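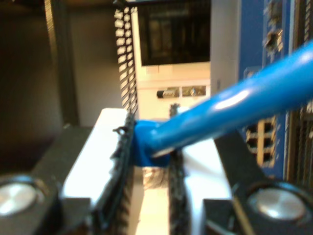 4.2 Importing river gauge readings

1. Open Jirnumden and choose File, then Import Table.
2. Select the Bravholm gauge file. It is tab delimited and has 16 columns.
3. Set the missing value code to -999. Leave the other boxes as they are.
4. Click Preview. The row count at the bottom should read 1812.
5. Click Import.

Note: Readings from the Dahlgren station start at row 328 - earlier rows hold the station header and are skipped.

Caution: Do not sort the table before saving. The date index is built from the original row order and will have to be made again.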